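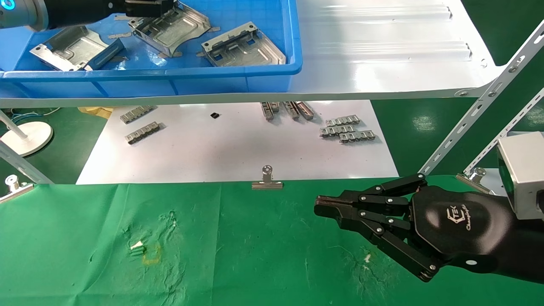 El cartoncito tiene los días contados

Por Cristóbal Palma
Última actualización: mayo, 16:20
Imprimir | Enviar por correo | Compartir (12)

Quien haya pasado por la zona de preparación en las últimas semanas habrá notado que en las cajas azules viaja, además de la chapa, una cantidad respetable de cartón. Trocitos pardos, del tamaño de una uña o de un sello, que se meten entre los soportes, se quedan en el fondo y llegan puntualmente a montaje, donde nadie los ha pedido. En Kirholm entregamos a Lolside piezas estampadas y, de regalo, confeti.

El origen del confeti es conocido. Las piezas vienen de prensa con separadores de cartón, una idea sensata sobre el papel (sobre el cartón también, supongo) para que las paredes levantadas de un soporte no rayen las del vecino. Luego el separador se engancha en la esquina de una ventana, alguien tira, el separador se queda en dos trozos y el trozo pequeño se va al fondo de la caja. Multiplíquese por un turno. A fin de mes barrimos lo bastante como para montar una papelería modesta.

El asunto tendría su gracia si no fuera por el soporte 1268, el rectangular con ventanas cuadradas y la ranura redondeada. Un trozo de cartón metido en esa ranura no se ve hasta que el tornillo decide no entrar, y entonces se ve muchísimo. Lolside nos lo hizo saber en marzo con una foto ampliada y un correo de una sola línea. La línea terminaba en signo de interrogación. Fue peor que una reclamación formal.

Armindo Rocha, que lleva la preparación del turno de mañana y al que agradezco la paciencia, pasó una semana apuntando de dónde salía cada pedazo. Sus conclusiones ocupan media hoja y la otra media es un dibujo de un separador con cara de pocos amigos. El dibujo está colgado junto a la báscula y ha recibido más atención que cualquier circular mía de los últimos años. Lo digo sin rencor.

Lo que cambia

A partir del próximo lote, los separadores se retiran en la mesa del paño verde y en ningún otro sitio. El paño es el que ya conocéis, lo pusimos para que la chapa no sufra al apoyarla y ahora tiene una segunda carrera profesional: sobre el verde, el cartón pardo canta. Se saca la pieza, se quita el separador entero, se le da la vuelta a la pieza y se deja en la caja azul. El separador va al saco de reciclaje. Al saco, insisto, que está a menos de un paso y tiene la boca abierta todo el día.

Las cajas azules se vacían y se vuelcan antes de llenarlas otra vez. Volcar significa ponerlas boca abajo y darles un golpe con la mano en la base. Soplar no cuenta. Sé que hay partidarios del soplido, algunos con muchos años de oficio, y lo único que consiguen es trasladar el cartón a la caja del compañero. Hay quien sostiene que el cartón también viaja por su cuenta durante la noche, hipótesis que Armindo no ha podido descartar.

También se acaba lo de apilar los marcos unos dentro de otros. Ya sé que encajan. Encajan tan bien que luego hacen falta dos personas y un vocabulario que no puedo reproducir en este boletín para separarlos. Los marcos con los recortes rectangulares van tumbados, con aire entre ellos, y si caben menos por caja, caben menos. La caja azul es poco honda a propósito. Cuando se compró, alguien preguntó por qué no la cogíamos más alta y la respuesta de entonces sigue siendo válida: porque la llenaríamos.

Los estantes blancos

Capítulo aparte merecen los estantes blancos con nervios, los Flerkska que llegaron en invierno y sobre los que se han escrito ya tres sugerencias anónimas en el buzón. Las resumo. La primera dice que brillan. Es verdad, brillan, y a ciertas horas reflejan los fluorescentes con un entusiasmo que no les habíamos pedido. La segunda dice que los nervios no dejan deslizar las cajas en según qué sentido. También es verdad. En el sentido largo corren como la seda y en el otro van dando saltitos, así que propongo empujarlas en el sentido largo. La tercera sugerencia era un vale de descuento para una pizzería y entiendo que acabó en el buzón por error, pero si su dueño lo quiere lo tengo en el cajón.

A cambio, el cartón se ve en ellos enseguida y se limpian con un trapo. Los antiguos eran de un gris tan sufrido que podía vivir allí una familia de arandelas sin que nadie se enterase. Cuando los desmontamos apareció una llave fija que figuraba como perdida y un bocadillo que, por desgracia, no figuraba en ninguna parte.

Una petición respecto a la zona de estante que queda libre al lado de la caja: está libre porque tiene que estarlo. Se usa para arrimar la caja siguiente. No es sitio para tazas, ni para el rotulador, ni para la radio, por mucho que el hueco parezca estar llamando a alguien. La taza de los delfines lleva ya dos avisos.

Y las cajas nuevas

Pangilinan nos sirve en breve 500 cajas azules más, iguales a las que tenemos, con su borde grueso y sus nervios verticales en el frente. Habíamos pedido 700 y nos ofrecieron completar el pedido con otras en verde. Dije que no. Verde es el paño, verde es el saco de reciclaje, y no me apetece explicar por teléfono en qué verde está el material que falta.

Las cajas rajadas, por favor, se apartan al palé del fondo. La cinta americana tiene muchas virtudes y todas se pierden cuando la caja pesa. Si alguna lleva una etiqueta vieja, se arranca entera; ya he visto una con cuatro capas, un trabajo casi geológico, en el que la capa de abajo anunciaba unas bisagras que dejamos de fabricar antes de mudarnos de nave.

Sobre los guantes: los finos para el repaso en la mesa, los de corte para sacar de prensa. Los cantos del estampado siguen siendo cantos aunque la pieza parezca amable. Los finos duran lo que duran y se piden en almacén, sin formulario. Lo del formulario lo quitamos en enero y todavía hay quien viene con él relleno, por duplicado, y me lo entrega con cierta solemnidad.

Armindo repetirá su recuento de cartoncitos cuando hayamos pasado un par de lotes con el sistema nuevo, y el resultado saldrá en el próximo número, con dibujo si se deja convencer. Las dudas, a él por la mañana o a mí en la oficina de arriba a partir de las tres. Lo del vale de la pizzería, solo a mí, y caduca en junio.

2 comentarios
Compartir (12) | Imprimir | Enviar por correo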